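### 4.3 Segmenting the suturing task into labelled phases

Each demonstration was divided into 6 phases: needle pick-up, needle positioning, insertion, extraction, thread pull-through and knot tying. Phase boundaries were marked by hand on the endoscopic video and then transferred to the kinematic log through the shared clock. The Zerouali set holds 333 demonstrations of a single interrupted stitch. Of these, 213 were kept for training and 18 were held back for testing. The remainder were set aside at the Brudcombe site because the log and the video could not be aligned.

The policy receives the current endoscope image, the joint positions of both arms and the predicted phase label. It outputs a short sequence of relative motions for each tool tip. We chose relative motion over absolute position because the cable-driven joints of the arms drift between sessions, and an absolute target learned in April was no longer reliable after the arms had been re-tensioned. Jaw angle is predicted separately for each arm.

Phase prediction was least stable between extraction and pull-through. At this boundary the needle has left the tissue, but the thread has not yet been drawn to length, and tool poses in the two phases overlap heavily. Adding the previous phase label as an input reduced rapid switching between the two classes. It also delayed some correct transitions, and we return to this in Section 5.

Colour was a further concern. Stained tissue near a wound lowers the contrast of dark thread, and bright reflections from a moist surface can resemble polished metal. Training images were therefore varied in hue and brightness, with no change to their geometry. 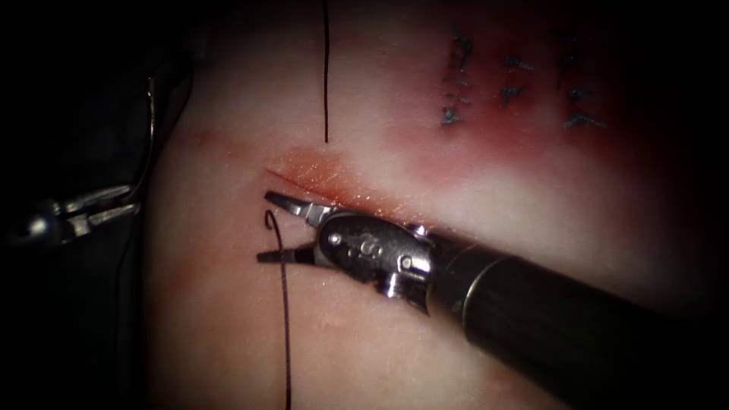
**Figure 4.** Suturing workspace with the right needle driver open near the incision and the left grasper at the edge of the tissue pad. Three sutures are already in place.

Siham Mahrous objected to the use of a hand-marked boundary as ground truth, arguing that two annotators may agree on the order of the phases and still disagree on when each one begins. We accept the point. Test scores in Table 3 are accordingly reported with a tolerance window on each side of the marked boundary, and the Plullico baseline was scored again under the same rule.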